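Section 4: Dish rack task, two-arm bench
By Gangadharan Poojary, November

Read this before you run the Anda arms on dishes. Short version: can they do the washing up yet? No. Putting plates in and out of a rack, sometimes. Plan for sometimes.

Before you start
1. Base plates tight on the rail. Check both, every session.
2. Cables clear of the elbow. Move each arm by hand through its full reach.
3. Wrist cameras wiped. A greasy lens looks fine on screen and ruins the run.
4. Rack square to the rail. Mark its corners with tape on the counter, you will bump it.

Running
5. Load the Cavalcanti rack profile. Speed at 15 percent, no higher for plates.
6. Plates on edge in the slots. Leave an empty slot between them if you can.
7. Cups go in front of the rack, rims up, before the arms are powerd.
8. Start. Keep one hand by the stop button.
9. On a failed grasp let it retry once, then stop and reset by hand.

NOTE: The rim is the hard part. Fingers have to go either side of a thin edge with wires in the way. A few millimeters off and you are pushing the plate over.
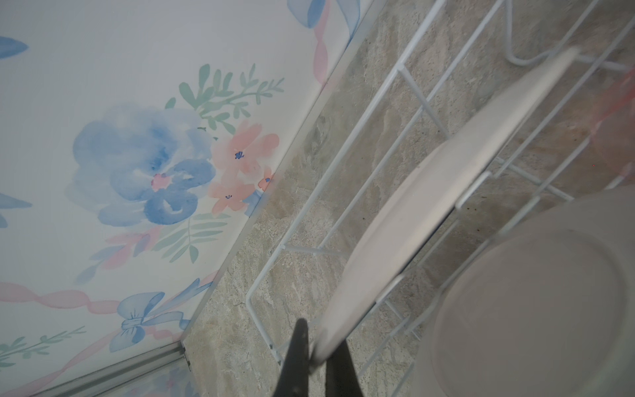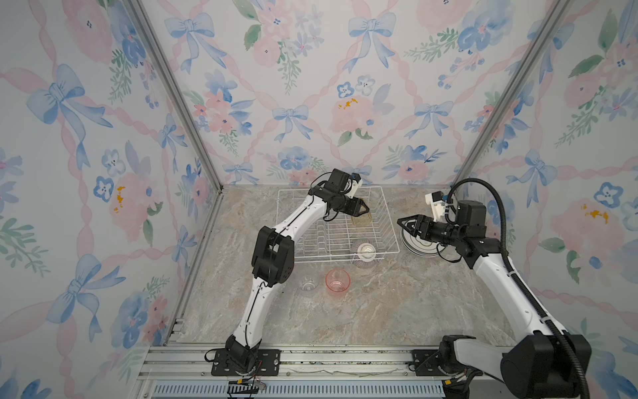
CAUTION: Clear cups are a known weak spot. Depth reading goes straight thru them. Use tinted ones for first runs.

CAUTION: Never reach between the arms while they are live, even if paused.

What to expect
Our log from the Akaldale bench: 600 tries, 271 clean placements. Same plates, same rack. A kid does better. Scrubbing, stacking wet bowls, cutlery: not supported in this release, do not try to script it.

10. After 100 cycles check the finger pads for wear. Spares come from Sarwood, order the long ones.
11. Park both arms before cutting power. They drop otherwise.
12. Write down every miss, with the slot number. Blank logs are no use to us.

Calibration drift is in section 5.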